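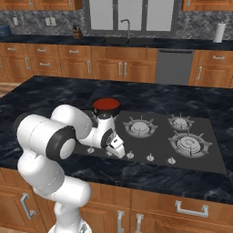

Success Rate Is a Poor Acceptance Test for a Kitchen Policy

4 August 2021

Most teams I review still report one number for a manipulation policy: the share of simulated episodes in which the success check returned true. The check is usually a few lines of code that compare a final state to a target. A knob angle passes a threshold, or a pot's center comes to rest inside a radius, and the episode is logged as a pass. I think this number should be kept for regression tracking and dropped from every argument about whether a policy is ready for hardware.

My own case is ordinary. In February we moved our knob and cookware tasks from an older in-house environment to Wada, with planning handled by Grekitz and a learned policy on top. The scene is a kitchen island with a gas cooktop, an arm mounted at the front edge, and a pot on one of the back burners. We ran 117 seeded episodes of the knob-turn task. The check passed 39 of them, and the weekly report said so. What the report did not say was how the arm had behaved on the way to the knob, in the passes or in the failures.

Reading the joint logs took two days. In five of the passing episodes the forearm had pushed the pot before the fingers reached the knob. The success check had no opinion on this. It looked at a knob angle and found it acceptable. On a real cooktop each of those five would have ended the session.

The checker is the specification

A learned policy is trained or selected against whatever the checker measures. If the checker reads one joint, the rest of the kitchen is free space as far as selection is concerned. People object that the planner handles collisions, and in our stack Grekitz does, up to the handoff point. After the handoff the policy issues small end-effector deltas at a fixed rate, and the inverse kinematics layer resolves them with whatever elbow position is cheapest. The fingers go where they were told. The elbow and forearm are a by-product.

Cooktops make this worse than tabletops do. The controls sit on the front edge in a row, the cookware sits behind them, and an arm based at the front has to fold itself over both. A wrist pose that is good for a knob can put a link right next to a pot. The clearance between link and pot is a quantity the simulator already computes at every step. Leaving it out of the report is a choice.

Log minimum clearance per link, per object, per episode. The storage cost is small. The same goes for contact impulses on any body the task does not name. Our version of this is a short wrapper around the Wada step function, and it took less time to write than the plotting script that reads it.
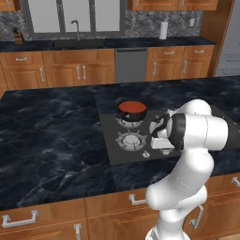

Cameras hide what state does not

A second habit deserves less trust than it gets, and that is judging rollouts from a single fixed view. An arm this size covers a good part of the cooktop from nearly any angle. From one side the wrist hides part of the pot; from another the fingers sit over most of a front burner. A reviewer watching one stream will score a near miss as clean, and two reviewers watching different streams will disagree for reasons that have nothing to do with the policy.

The same occlusion reaches the perception side. Our pot detector, Letley, reports a centroid and a confidence. When a link covers part of the pot, the centroid slides toward the visible part and the confidence barely moves. The policy then corrects for an object that has not gone anywhere. In simulation this is easy to measure - render the pot's mask alone, render it with the arm, and divide. I would rather see that ratio plotted against detector error than another bar chart of pass rates.

What I would require

Before a policy leaves simulation, I would ask for the distribution of minimum clearance, the count of contacts outside the task, and detector error binned by occlusion. The pass rate can go in the appendix. Bondska, the evaluation tool we use for nightly runs, can produce the first two with a config change, and the third needs one extra render pass.

The usual complaint is that this makes policies look worse. It does. Once the five contact episodes were reclassified, our 39 passes became 34, and the policy had not changed. The next two weeks went into a nullspace term that holds the elbow away from the cookware, work that nobody would have scheduled from the original report. The term is still badly tuned for the leftmost knob, and the clearance log is how we know.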